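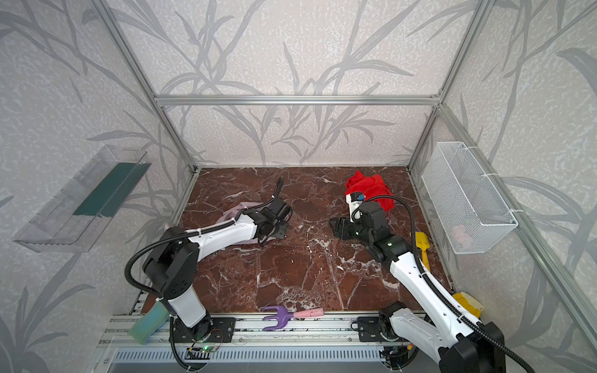

Raíssa Bezerra wanted to know why I'd put grippers on a separate line of the budget when the arms are sold with them. Fair question, and she asked it under my last post before I'd even finished fixing the typos, so I'm giving it a proper answer!

The arms do come with grippers. What they don't come with is spare fingers, and fingers are what I expect to get through. I've put in 5 sets for the first year, from Weletti, who will sell them singly (Murico only does packs, and half of each pack is a size I can't use).

So, the plan as it stands in June. A second cell, same layout as the first: two arms side by side on one rail, aluminium posts, walls on three sides. I did price up a cell with the arms facing each other, and I still like the idea, but then the brackets would have to be drawn again and I've got a drawer full of the old ones. Same layout it is.

The frame quote from Cutura came back at 2,702 including the rail and delivery, and I was so pleased I read it out loud to the kettle. Moura were dearer but would cut everything to length, and I went back and forth on that for days. In the end I can borrow a saw.

Things I forgot last time and have written in at the top: cable conduit (buy more than you measure, the loop over the shoulder eats it), zip ties, and a basket or tray to hang on each side wall. The small stuff we practise with, sponges and towels and beach toys, comes out of a separate pot. I've allowed 49 for that and will enjoy spending every penny.

Lead time on the arms is about 4 weeks. The frame should be quicker, so I can get it bolted together and square before they turn up, and I do love that bit.

Still to sort: who does the wiring, and whether a third camera fits in this year's money or next year's. If you've bought conduit by the reel and know a decent supplier, please leave me a comment.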